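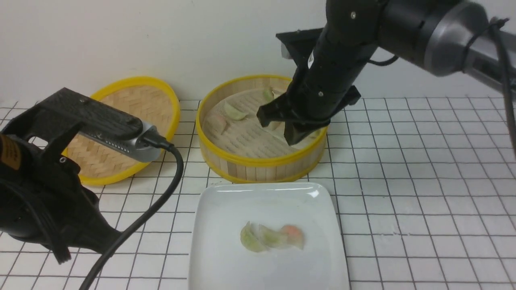 4.2 Steaming and the retention claim

Figure 3. Two-part bamboo steamer with yellow rims; the open basket has a liner over its slatted floor.

The claim that steaming keeps more vitamin C in green vegetables than boiling is repeated so often that few authors now bother to test it. Warrier and Lobo put the advantage down to the lack of contact with water, and most later work cites them without asking how the food was cut, how full the basket was, or when the clock was started. We think all three matter more than the method itself.

Our survey of home cooks in Plerkby and Ullell drew 398 usable replies. Most people who owned a steamer said they used it because it was healthier. Very few could say how long they left the food in. Several gave times that would turn broccoli grey by any method. A study that compares five minutes of careful steaming with ten minutes of hard boiling tells us little about what such households eat.

The kind of steamer is another weak point. Bamboo baskets of the type shown in Figure 3 are often treated in the literature as equal to metal ones, although the walls and lid take up some moisture and the liner covers part of the floor through which steam must rise. Unnithan used paper liners in one half of her trials and none in the other, then pooled the results. We can't tell from her tables whether the liner slowed cooking, and neither, we suspect, could she.

We repeated the comparison with 300 g of broccoli per batch over 800 ml of water, stopping each batch when the stems reached the same softness under a simple press test. Matched in this way, the gap between steaming and boiling shrank, and for finely cut pieces it was too small to separate from the spread between batches bought in the same week of October. Whole florets still did better in the basket. This is a narrower result than the one usually quoted, and it rests on a single vegetable from 2 suppliers.

Rao and Raju object that softness is a poor stopping point, as cooks judge by colour. That may be so, but their own colour chart was read by one person under kitchen lighting, and no repeat readings were reported. Until somebody checks how well such readings agree, we see no grounds for preferring it. The effect of holding cooked food in a covered basket before serving is taken up in Section 4.3.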